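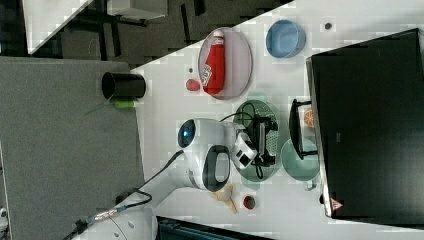
When does a table count as tidy?

A table counts as tidy when the person looking at it can think of nothing they would move. We adopted this definition after trying several better ones. It has the drawback that it depends entirely on the person looking, and the advantage that everyone we asked understood it straight away.

6 Results: things on plates

The Stanari task asks a person to look at a laid-out tabletop and say, object by object, whether each thing is where it ought to be. The answers allowed are "fine there", "not there" and "don't mind". The third was added at the pilot stage, when it became clear that a good many adults have no view whatever on the position of a toy banana and resent being made to form one.

We collected 2,490 judgements from 19 adults, all of whom keep a kitchen of their own and described themselves as either tidy or "tidy enough". The second group was larger and, on the whole, stricter. Objects were named from the Atov list, a plain vocabulary of household words that we kept even where it caused arguments. It has one word for bowl, for instance, and several participants felt that a bowl with a handle was on its way to becoming something else.

6.1 The bottle problem

Fruit gave us little trouble. It was mostly judged fine in a bowl, tolerated on a plate and treated with mild suspicion when loose on the table. Crockery was easier still, as long as it was empty and the right way up. Most of the disagreement in the whole study came from sauce.

A ketchup bottle is at home in a cupboard, in a fridge door or standing on the table during a meal, and people will defend any one of these against the other two with surprising heat. What they agree on is that it should stand. A bottle on its side was marked "not there" far more readily than the same bottle upright on the same spot, although the question was only ever about place. We had hoped to keep place and pose apart. Our participants had no interest in helping us do so.
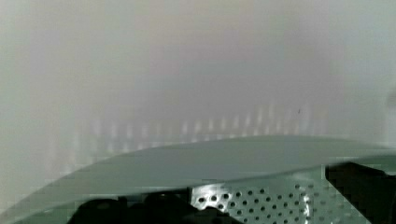 Putting the bottle on a plate made matters worse. For some, the plate excused it: a thing on a plate has been served, and a served thing is somewhere on purpose. For others the plate doubled the offence, as there were now two objects to put right, one of which would need wiping. One participant marked the bottle "fine there" and the plate underneath it "not there". We checked whether this was a slip. She confirmed that it was her considered position.

Figure 6 gives the arrangement that split opinion most evenly. The ketchup bottle lies diagonally across a round plate, a small red strawberry sits on the bare table to the left, and a light blue cup stands to the right, with a toaster oven beyond. The cup drew almost no comment. The strawberry was generally felt to be the thing that should have had the plate, and a common remedy was to swap the two, which leaves the bottle lying on the table and pleases only the person who suggested it.
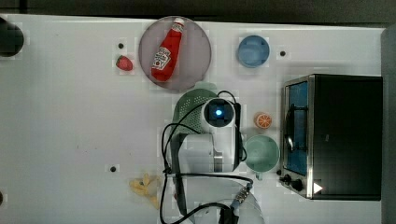
Two styles of answer came out of the comments. We call them the Moreira style and the Gerken style, after the two rooms in our building where the coding was done and where, by bad luck, each style acquired its own supporters among the authors. Moreira answers judge an object by its kind: bottles go with bottles, cups with cups, and a table is tidy when like sits by like. Gerken answers judge by what is about to happen. If someone is going to eat, the cup should be near the plate and the sauce within reach, and the table may look a mess to anybody who isn't hungry.

Most people used both and changed over without noticing, often in the middle of a sentence. The appliance seemed to encourage this. With an oven on the table, participants were more inclined to talk about cooking and less inclined to sort, and they forgave loose food that they would otherwise have sent back to a bowl. We did not plan for this and can offer no measure of it beyond the comments themselves.

The coding was carried out by Attila Bakos and the second author, who agreed on fruit, agreed on cups, and settled their differences over the bottle in February by giving it a category of its own. Readers wishing to reuse the scheme may fold that category back into "containers", though we would advise doing it when only one coder is in the room.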